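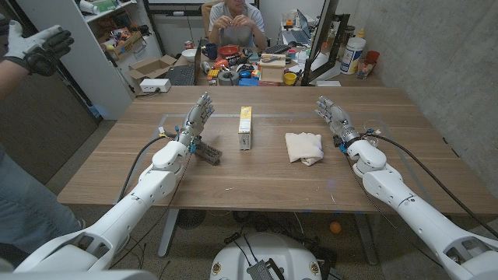

Altgate Romia am zweiarmigen Tischaufbau: Eindrücke vom Vorführtag

6 Jun 2026

Altgate hat die Roboterhand Romia im April ins Programm genommen und zeigt sie seitdem an Vorführtagen im eigenen Labor. Ich war 105 Minuten am Gerät, davon ein guter Teil mit eigenen Händen an der Bedienung. Geprüft wurde die Ausführung mit der Artikelnummer 1301, paarweise an zwei Armen montiert, mit der Steuersoftware Kettle. Ein Testgerät für den Dauerbetrieb stand nicht zur Verfügung. Aussagen zu Verschleiß und Wartung fehlen deshalb.

Aufbau

Die beiden Arme sitzen an einer gemeinsamen Basis und greifen von links und rechts über einen Holztisch. Auf der Platte ist mit hellem Klebeband ein Rechteck markiert. Bei anderen Herstellern habe ich für solche Vorführungen schon ausgeräumte Messestände gesehen, hier läuft im Raum der normale Betrieb weiter. Für die Beurteilung ist mir das lieber, auch wegen des wechselnden Hintergrunds für die Objekterkennung.

Die Leitungen werden am Handgelenk außen abgeführt und hängen über die Tischkante nach unten. Bei langsamen Bewegungen ist das unkritisch. Wer den Unterarm weit drehen will, muss die Schlaufe großzügig bemessen, und dann ist sie bei Arbeiten dicht an der Kante im Weg. Eine innenliegende Führung ist laut Altgate in Arbeit, ein Termin wurde nicht genannt.

Greifen

Das Objektsortiment ist vernünftig gewählt: ein kleiner Getränkekarton, ein zerknülltes Tuch, dazu ein flaches graues Teil mit geriffelter oder gelochter Oberfläche. Den Karton nahm Romia bei 11 Versuchen jedes Mal auf, ohne die Seitenwände sichtbar einzudrücken. Das Tuch gelang seltener. Die Fingerkuppen schließen sauber, fassen aber oft nur eine Lage, und beim Anheben rutscht der Rest nach. Mit beiden Händen zugleich wird das Ergebnis besser, allerdings wartet die zweite Hand jeweils merklich auf die Freigabe der ersten.

Schwach ist die Leistung bei flachen Teilen. Der Daumen kommt nicht tief genug unter die Kante, die Finger schieben das Objekt vor sich her. Keith Fairclough, bei Altgate für die Handmechanik zuständig, führte das auf die Kuppengeometrie zurück und verwies auf schmalere Einsätze, die es als Zubehör geben soll. Vorgeführt wurden sie nicht.

Mechanik und Anzeige

Die Finger bestehen aus hintereinanderliegenden Gliedern mit hellen Schalen, das Spiel an den Gelenken ist von Hand kaum zu spüren. Gut gelöst sind die blauen Leuchten an Fingern und Daumen. Sie bleiben auch von hinten erkennbar, also aus der Richtung, aus der man beim Einrichten meist schaut. Wünschenswert wäre eine zweite Farbe für den Fehlerfall. Derzeit muss man dafür in Kettle nachsehen.
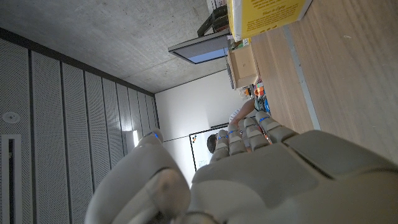

Software

Kettle startet zügig und ist übersichtlich gegliedert. Griffe lassen sich vorführen, speichern und mit einer Kraftgrenze je Finger versehen. Die Kraftstufen reichen von 1 bis 8, eine Angabe in Newton fehlt in der Oberfläche. Für eine reproduzierbare Auswertung ist das zu wenig. Protokolle werden als Textdatei ausgegeben, die Zeitstempel beider Hände waren im Test synchron.

Vergleich mit Tromura

Das ältere Modell Tromura wird weiter angeboten. Es ist gröber und lauter, hebt aber mehr und hat den kürzeren Daumen. Wer vorwiegend Kartons und Dosen bewegt, braucht den Aufpreis für Romia nicht. Bei gemischten Objekten und weichem Material liegt das neue Modell klar vorn.

Bewertung

Plus: geringes Gelenkspiel, sicherer Griff am Karton, gut sichtbare Anzeige, saubere Protokolle.
Minus: Kabelführung, flache Teile, Kraftangabe ohne Einheit.

Für Labore mit eigener Softwarebetreuung ist Romia schon jetzt brauchbar. Für den Einsatz ohne Aufsicht würde ich die schmalen Einsätze und die neue Kabelführung abwarten. Anmeldungen zu weiteren Vorführtagen nimmt Altgate direkt entgegen, eigene Objekte dürfen nach Absprache mitgebracht werden.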